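Search this guide Go Clear

6 min read

Section 4: Setting up your parts tub

Right, you've got the Kileck shelving kit out of its box and there's packaging all over the floor. Before you pick up a spanner, please do this section. I skipped it with my first kit and spent most of a Monday evening crawling about under the bench looking for one bracket (it was in my cardigan pocket, don't ask).

You'll need a shallow plastic tub with low sides. I like blue, as the metal shows up well against it, but any plain colour will do. Mine came from the Mevuston market years ago and it's had all sorts in it. You'll also want a couple of blocks of packing foam from the kit box, so don't bin those yet!

1. Clear the bench and wipe it down. Grit gets into everything and it scratches the finish.

2. Put the tub near the middle of the bench, long side facing you. If your bench is deep, stand a foam block or two behind it so it can't creep away from you while you're rummaging.

3. Open the bracket bag over the tub and let the parts out gently. CAUTION: the stamped edges can be sharp. Thin gloves are fine, and you can still feel what you're doing in them.

4. Spread the parts out over the bottom so that you can see what you've got. They don't need to be in rows. Small upright pieces can lean on the bigger ones and long strips are happiest lying along a side wall.

5. Check them against the sheet in the lid of the box. Kobzar 17 is the short bracket and Kobzar 227 is the long flat one, and they're easy to muddle in the bag.

Note: if your kit came from the Faldale shop before September you may have the older sheet, which shows the long bracket upside down. The part itself is the same, only the drawing is wrong.
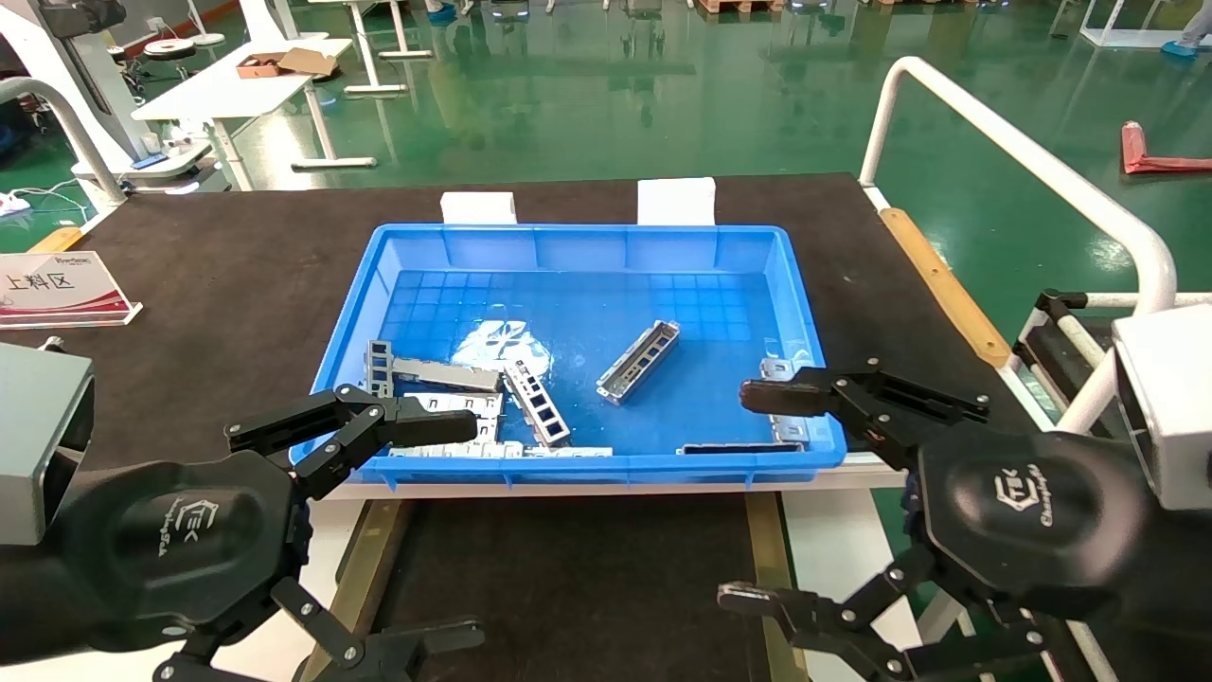

Fig. 4. Brackets and strips spread out in the tub, foam blocks behind.

6. Turn over anything that's lying on top of something else. Thin strips love to hide under the bigger brackets, and a dark one close to the wall of the tub is very easy to miss.

7. Pick out the pieces for the first shelf and put them on the bench to your left. Leave the rest where they are for now.

Note: Iveta Rusnák wrote in to say she sorts hers by the shape of the cut-outs, square holes at one end and slots at the other. I've tried it and it's quicker on the big 600 kit, though for the small one I can't say I noticed much difference.

8. If a bracket looks bent, compare it with the sheet before you start straightening it. Several of them are meant to be folded, and I have flattened a perfectly good one with a mallet. Hipólito Paredes very kindly sent me a spare – thank you again!

CAUTION: lift the tub with both hands if you need to move it. The parts slide to one end and the whole thing tips quicker than you'd think.

9. Tea break, if you like. Then on to Section 5, where we bolt the first pair of uprights together.

We use cookies to remember your settings. Accept Manage choices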